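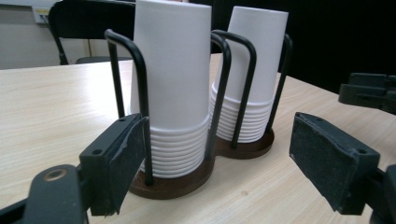

**Figure 4.** Cup holder task, seen from the hand-held gripper. Two stacks of paper cups stand mouth-down inside the wire loops of the holder, between the padded jaws.

## 4.2 Separating and placing nested cups

The break room task was included in the Hevance test set after a discussion with the cleaning staff of our building. They consider the work with cups very easy, and a new person learns it in one morning. For a machine it remains one of the hardest items in the set. We ask for two actions: to take a single cup from a stack, and to return a cup so that it sits straight on the others.

The first difficulty is the rims. In Figure 4 they lie tightly over each other in the lower part of each stack, and they are all white. The depth estimate gives one ribbed surface, and the policy must decide where one cup ends and the next begins. The second difficulty is the holder. Its dark rods pass in front of the cups, so the jaws can only approach the paper through the open parts between the loops or from the top.

We collected 60 demonstrations with the hand-held gripper and trained the Flesa policy on them without changing its settings. In 40 test trials the policy removed exactly one cup in 33. In 4 of the other trials it lifted two cups together, and in the remaining three it touched a loop and stopped. The stop is a safety rule from our earlier work in the Pruklow workshop — we did not relax it for this study.

Returning a cup was less reliable, and we report it only as an observation. A cup which is slightly tilted can still slide down on the stack, but it then presses on one side and is difficult to remove later. A person corrects this with a small turn of the wrist. Our policy does not show this motion, although it is present in many demonstrations.

From these results we do not claim that the task is ready for daily use. The speed is also a limit, and it is treated together with the shelf task in Section 4.3.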